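Re: [tisgate-tools] Where do your pliers live?
From: Tharun Menon
Date: Saturday, April 26, 2025

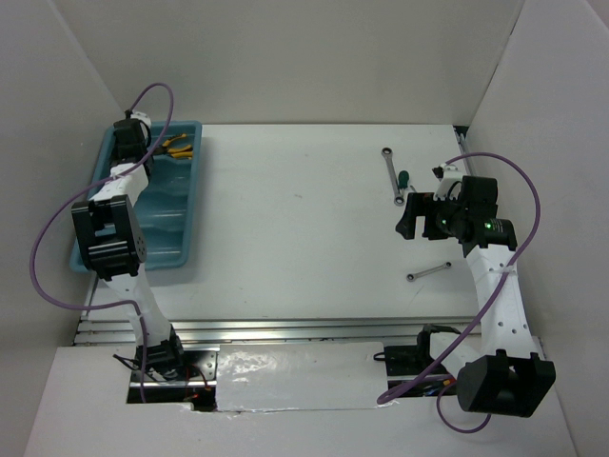

Hi all,

I've been meaning to answer this one all week, and then Naidu's question about drawer liners bumped the thread back up, so now you get both answers in one go.

> I have 17 pairs of pliers and I can never find the one I want. They're
> all in the bottom drawer of the bench in a heap. My wife bought me one of
> those racks with the slots, but half of mine are too fat for it. Do any
> of you just use trays? And if so, deep or shallow? I was looking at the
> Trumberg ones but they don't list the inside height anywhere.

Trays, yes, and shallow! I went through the whole rack business myself (mine had the same problem, the slots only suited skinny needle-nose types) and ended up giving it to my nephew. What I like now is a plain plastic tray with a raised rim and some ridges in the floor. The rim is enough to stop things rolling off onto the bench, and the ridges leave a bit of a gap so you can get your fingertips under a handle. On a dead flat bottom I'm always scrabbling at it.

Go for a color, too. I had gray trays for years and gray tools in them, and with my eyes that was a daily treasure hunt. Blue is great for this. Silver jaws show up on it right away, and yellow handles practically shout at you.

The other thing I'd say is don't fill them. I keep the everyday pair alone in its own tray out on the bench – I know that sounds like a silly waste of space, but it's the one I reach for all day long and it goes back in there without my even looking. I don't line it up, either. Corner to corner is fine, any old way is fine. Everything else goes in the drawer trays, sorted by what I do with it: cutting, gripping, bending, and then a tray of oddballs I should probably pass along at the September swap.

On depth, I measured mine last night and the drawer ones are nearly 39 mm inside. I had a couple of deeper ones before and they filled up in layers, so I was right back to digging. Can't help with the Trumberg, sorry, I've never had one in my hands. Closard used to carry something similar if you want to go and look at one in person.

Naidu, for the liners – I cut up an old yoga mat. It's ugly, but it stays put, and it wipes down okay if you don't let the oil sit.

How wide is that bottom drawer of yours, by the way? If it's 14 inches or more you could get two trays side by side and still shut it.

Tharun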